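I got my copy of the Remville college plan in the mail last week, all 40 pages of it, and I read the whole thing on the porch with a pitcher of iced tea (my idea of a good time, I know). The big news is that the county wants to move the nursing and welding programs to the old Zatgate site by December.

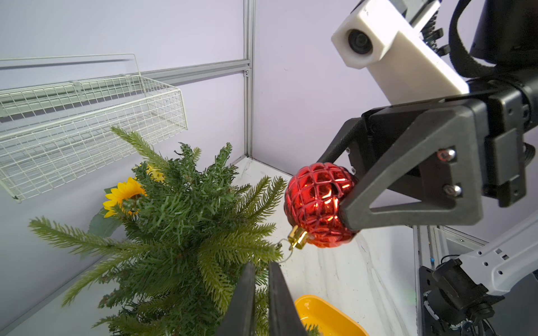 I like a lot of it! The new place has real shop space, and the county says it can take 483 students the first year, with evening classes for people who work days. My nephew has been on the welding waitlist for two terms now – he would be thrilled.

What bugs me is the bus. Route 7 stops running at six, and the evening classes let out at nine. I called the transit office to ask if that would change and got a very nice person who hadn't heard about the move at all. So I wrote a letter, and I hope a few of you will too.

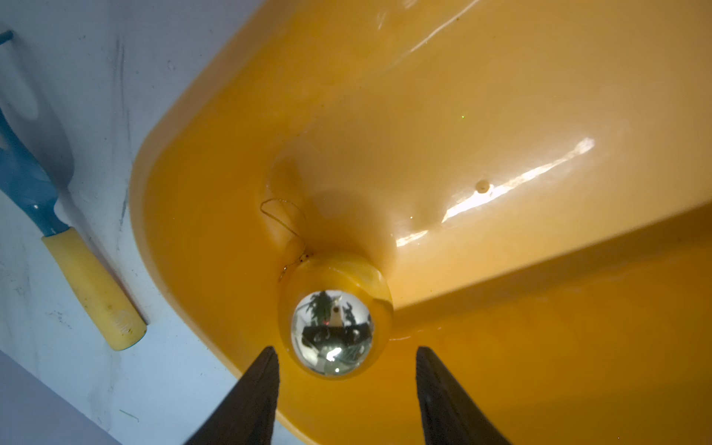
An ornament ball resting in a yellow-orange tub.

The other thing is fees. The plan puts a full year of the nursing program at $2,118, and I couldn't find a word on whether that covers books or uniforms. Setareh Akbari tells me it didn't last time.

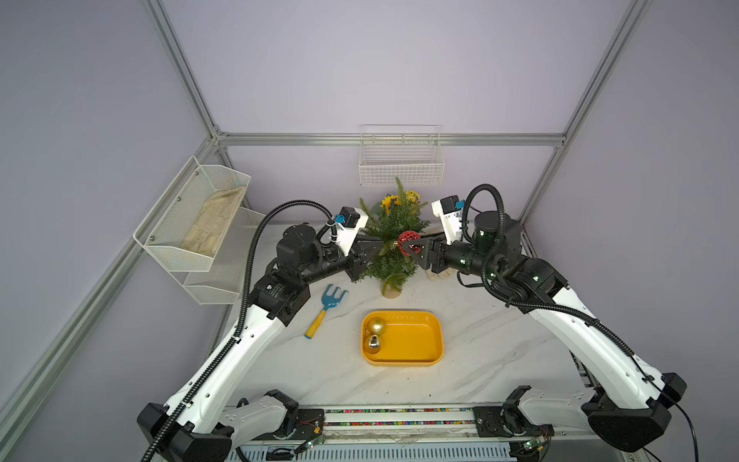 Shahnaz Cassim wrote back to my last column to say that the fees worry her less than the teachers do: "You can move the classrooms wherever you like, but half the nursing faculty live out past Gudia, and I don't see them making that drive twice a day."

Fair point, and I'll bring it up at the open meeting. Letters go to the college office on Kovács Street, and they're taking them through the end of the month.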